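Last changed 5 September 2018. If your question isn't answered, ask at the Curkton packing office or stop me in the canteen, I really don't mind.

# Questions about the picking arm

Since the announcement in January I have been asked the same handful of things on the stairs, in the car park and once at the dentist's, so I have tried to put them all in one place. I've kept the wording as people put it to me, more or less, and where I don't know the answer I've said so.

## What is it meant to do?

It takes small mixed goods out of a bin, one at a time, and puts them where the packer wants them. For us that means the loose-item lines, the ones where you spend the shift bent over a bin fishing about for the last few bits at the bottom. It won't be doing boxed orders, fragile orders or anything that comes in on a pallet.

## Is anyone losing their job?

No. I know that's the one you scrolled down for, and I would have asked it first too. There are 17 people on loose items across the shifts and all of them stay on, on the same pay and the same hours. What changes is the work. Some of you will look after the cell, some will go over to checking and repacking, and a few have asked to try goods-in. Beathag MacKinnon is having a proper sit-down talk with each person, and if yours hasn't come round yet please nudge her, she has a lot of them to get through.

I can't promise what the firm will look like in ten years, and I'd rather not pretend to.

## Who decides where I go?

You and Beathag between you, and if you can't agree then it comes to me. Two people have already changed their minds after a week on checking and gone back, and there was no fuss about it.

## Do I need to know about computers?

Not in the least. The training is three days with Tapio Honkanen, who has the patience of a saint and will happily show you the same screen over and over. Most of it is learning how to stop the arm, how to clear a bin safely and how to start again afterwards. If you can work the old label printer (and goodness knows that takes some skill) you'll manage this.

## Can I reach into the bin while it's running?

Please don't, ever, even if you can see exactly which item it is struggling with. Stop the cell, wait for the arm to come to rest, check the light, and then go in. It feels slow when you've spent years just putting your hand in, I know. Valtteri Pelkonen is the person to speak to if you think the stopping routine could be made quicker, and he has already changed one step because the late shift told him it was daft.

## What is it bad at?

Clear things, shiny things, and anything lying flat at the bottom or tucked up against a wall. Joonas Juntunen keeps a box of awkward items for trying out and is always glad of more, so if something on your line drives you up the wall, put one aside for him. Leftovers will still be picked by hand at the end of each bin, and that job goes round on a rota so it doesn't always land on the same person.

## Will we be measured against it?

No. The cell keeps a count of its own picks, up to 3000 a shift when all is well, and that number is for planning. Nobody's own picking rate will be put up beside it, and the old rate board is coming down as well, which I think a few of you will be glad about.

## Is it noisy?

Less than the Softić conveyor, a bit more than the fridge in the canteen. We measured 70 decibels at the nearest packing bench. Ear plugs are in the usual drawer if you'd like them.

## What happens when it breaks down?

You go back to picking by hand until Tapio or someone from Burnico can look at it. The hand benches are staying exactly where they are, and I've asked that they aren't used for storing cardboard in the meantime.

## My back has been much better off the loose items. Can I stay off them?

Yes, and thank you for telling me! Have a word with Beathag so it goes on your sheet. The bending was the reason I argued for all this in the first place, having done six winters of it myself.

## Can I come and see it?

Of course you can. Come at the end of your break, sign in at the Preltosska door and leave bags outside. Families are welcome too if you let me know the day before. 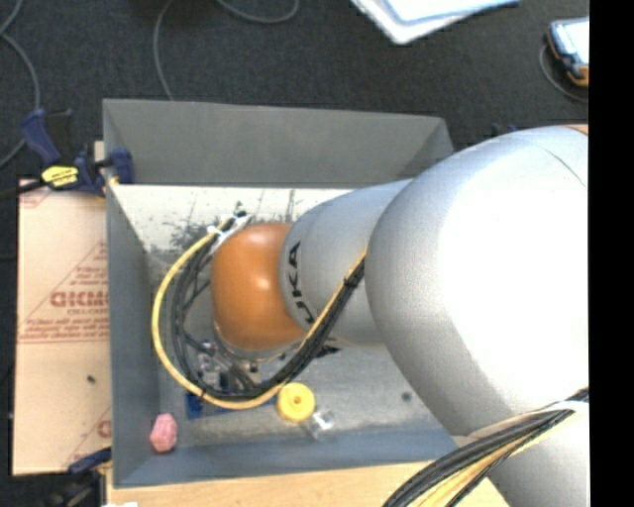 *Venla Tikkanen*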